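Catrin Gethin was already filling the kettle when I got to her kitchen on a Wednesday in July, and she kept talking over the noise of it. She has been collecting bottles and cups for 7 years, ever since her neighbor Fernanda Patrício cleared out a pantry and passed a box over the fence.

"I said I'd keep two," she told me, laughing. "Well, you can see how that went!"

She owns 778 pieces now, mostly the plain sort people use every day and never look at. What she cares about is how a thing pours. A good neck, she says, lets the water leave in one thin line, and a poor one sends it down the side and into your sleeve. She tries every bottle with plain water before it goes on a shelf - always into a small cup, because a small cup is less forgiving.
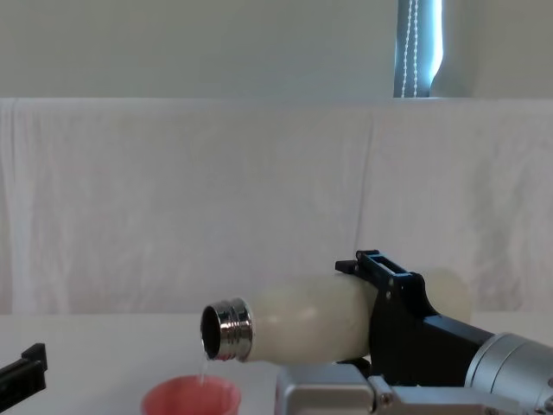
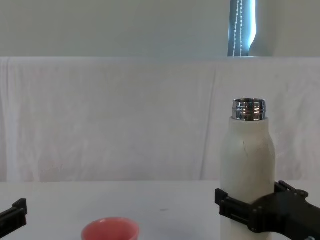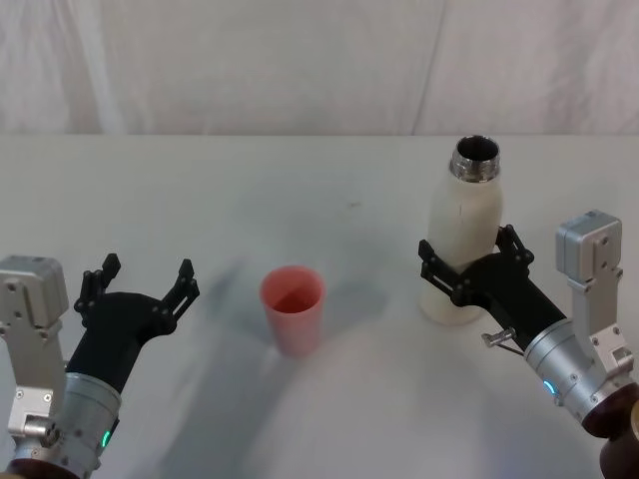
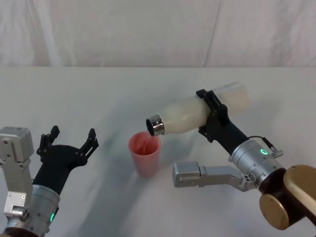 The white table and its cloth backdrop.

"I like a metal neck," she said, when I asked about favorites. "It's got a clean lip on it. And I like a pink cup, I'm afraid, I have far too many of those." She went off to find one for my tea, and came back with three and a plate of ginger cookies.

Her friend Nermina Golob has been pushing her to put on a small show at Brukari, the old shop by the bridge, with up to 300 pieces on open shelves that visitors could pick up and try. Catrin is still making up her mind. She worries a bit about the wet floor, and rather more about choosing which ones stay home.

"Ask me again once I've washed them all," she said, and poured me another cup.

Contact us | Copyright Galtora | Back to top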